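Gonthorpe Forum > Perception and Control
Wicker basket: rim segmentation keeps breaking on the weave
11 replies · 3 shares · 2 min read

**tallow_bit**
Mon 15 February

I'm working on the basket task for our Jundetti stack. The policy is supposed to find the rim, put one finger inside and one outside, close, and lift. With the solid bins it's fine. With the dark brown wicker basket the rim detector falls apart.

The segmentation mask comes out in pieces. On a white surface the light comes through the side wall, so every gap in the weave turns into a bright spot and the model calls it background. Then the grasp planner sees a lot of little edges and picks one of them. Wrist camera view at the start of an approach:
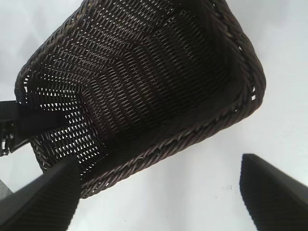

Wrist cam, gripper open, before the rim grasp.

The planner wanted the left wall on this one. The score for the real rim was lower than the score for a row of holes.

Things I have tried:
- Morphological closing on the mask. Fills the holes, but also eats the corner of the rim.
- Lower exposure. The inside of the basket was already close to black, so now I get nothing there.
- Retraining with 60 more labeled frames. Small improvement.

Is there a standard way to deal with this?

**orrery9**

Stop segmenting the material and segment the object. Label the whole basket as one filled region, gaps included, and label the opening as a second region. Your rim is the boundary between the two. If your labels follow the strands, the network will follow the strands.

How were those 60 frames labeled?

**tallow_bit**

With the click tool in Lopes. It snaps to color, so yes, the gaps are cut out of the masks. I didn't think of that as a problem because it looked accurate.

**pullcord**

I don't agree that labels are the main issue. Even with a clean filled mask you still need a depth for the rim, and stereo on a repeating weave is bad. The matcher locks onto the wrong row and you get a surface that is one strand spacing off, or several. I would fix depth first. What does your disparity confidence look like on that left wall?

**orrery9**

They have one wrist camera as far as I can tell from the post. There is no disparity.

**tallow_bit**

Right, single RGB on the wrist. Depth comes from an overhead sensor and I only trust it to get near the basket. The last part of the approach is image based.

**pullcord**

OK, then ignore the stereo part. I still think the last part of the approach is where this fails. If the servo target is a feature on the weave, it will jump by one cell and the controller will follow it. You'd see that as a sideways twitch.

**tallow_bit**

I do see a twitch. I blamed latency.

**femur_and_co**

We had the same thing on a cane tray, running the Istevgate planner. The fix was tracking a curve instead of points. Fit a spline to the outer edge of the rim and servo on distance and tangent to the spline. The outer edge is the easy one if your background is white and your basket is dark. The inner edge is dark on dark and we gave up on it.

Two warnings. Close to the basket the rim gets blurry and you only have a short piece of it in view, so the fit needs a prior from the previous frames. Also check your glare, because a blown out patch beside the rim can pull the edge over.

**tallow_bit**

Went through my close range frames with that in mind. The outer edge is soft but it's one continuous line against the white, and I can see how a spline would hold on to it.
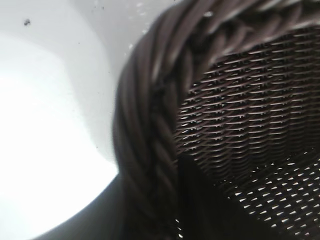

I ran a quick offline test on 3 logged approaches, spline on the outer edge, no retraining. The target stayed smooth on 2 of them. On the third it slid along the rim near a corner, where the curvature changes fast. I'm using a fixed number of control points, so I'll try adding more there.

**orrery9**

Don't add control points, you'll start fitting the bumps in the braid. Put a smoothness cost on it and gate the innovation so it can't slide.

And relabel anyway. The spline helps the servo. It does nothing for the planner picking a row of holes as a grasp.

**femur_and_co**

I'd add the points. The braid bumps are small next to the corner radius and a low pass takes them out. A smoothness cost made ours cut corners, and the outside finger came down on top of the rim. Depends on your finger clearance I guess.

**tallow_bit**

I'll run both on the same logs. Relabeling first, filled masks, basket and opening as separate classes. Does anyone have a script to fill the holes in existing Lopes masks without closing the opening too?

**pullcord**

Fill every hole below an area threshold. The opening is far bigger than any gap in the weave, so the number isn't critical. Check the frames where the opening runs out of view, though. It stops being a closed hole there and you have to draw that side by hand.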